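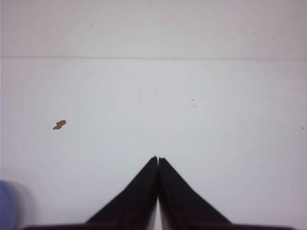
## 仓库温湿度记录:探头布点与校准周期调整

Clekville 仓库的温湿度监测系统自9月起改用新的布点方案,本期通讯整理前一阶段的运行结果和后续要求,供各站点的值班工程师参考。Mrema 仓库将在下一阶段采用同一方案,届时以本文参数为准,不再另发通知。

### 布点

原方案按面积平均分配探头,货架上层与回风口附近的温差长期被低估。新方案按气流路径布点:送风侧、回风侧、货架顶层、货架底层和装卸口内侧分别设点,墙面不再单独设点。探头与货架金属件保持10厘米以上的间距,不得贴附在立柱上。装卸口内侧的探头须加防风罩,罩体开孔朝下。

布点变更后,旧点位的历史曲线保留在 Verska 采集平台中,标签后缀改为“旧”。新旧两组数据不得拼接成一条曲线,也不得用于计算同一个月度均值。需要跨期比较时,只比较送风侧读数,该点位置未变。

### 采样与报警

采样间隔由400秒改为275秒。缩短间隔的目的是捕捉装卸口开启后的短时波动,原间隔下这类波动多数只留下一个孤立点,难以与传感器跳变区分。报警判定仍以连续超限为准,单点超限只写入日志。

报警延时与采样间隔是两个独立参数,Verska 平台的默认模板将二者绑定,修改间隔后延时会随之变化。各站点导入新模板前应先解除绑定,再逐项核对报警上限、下限、回差和延时。回差设为零的点位必须改正,否则读数在限值附近时会反复触发。

湿度报警按相对湿度判定,露点仅作参考。送风侧温度偏低时,相对湿度读数会明显升高,判断除湿机是否需要介入应同时查看露点曲线。

### 校准

校准周期由固定日历改为按漂移量确定。每次比对后记录修正值,修正值连续两次同向增大的探头提前送检,其余探头按原周期执行。比对使用 Skillov 便携式参考仪,参考仪与被测探头置于同一恒湿盒内,读数稳定后再记录。盒盖开启期间的读数一律作废。

饱和盐溶液应在比对前一天配制,并与探头放在同一房间内。溶液底部须可见未溶解的盐。氯化钠与氯化镁的恒湿盒分开存放,盒盖不可互换。

修正值写入平台,不写入探头本体。部分站点此前在两处同时写入,导致修正量被重复计算,湿度读数系统性偏低。请检查探头本体的偏移寄存器,非零者清零后重新比对,并在备注栏注明清零时间。

### 供电与通信

网关的断网缓存为400条记录,写满后覆盖最早的数据。缓存按网关计算,接入的探头越多,可维持的时间越短。计划性断网前应先导出数据,恢复后核对时间戳是否连续。网关时钟统一由本地时间服务器校准,不接受手动改时。

电池供电的探头在低温区电压下降较快,平台显示的剩余电量仅供排序,不作为更换依据。更换以空载电压为准,同一货架的电池成组更换,旧电池不得转用于其他点位。

### 待定事项

- 装卸口防风罩对湿度响应时间的影响尚无完整数据,暂按现有型号安装。
- 冷藏间的探头线缆是否改用耐低温护套,待 Mrema 仓库到货检验后确定。
- 月度报表增加露点一栏,模板由 Verska 平台统一更新,站点无需自行修改。

本期内容截至 12/22/22。参数表的修订版随下期通讯发布,在此之前以平台内的现行版本为准。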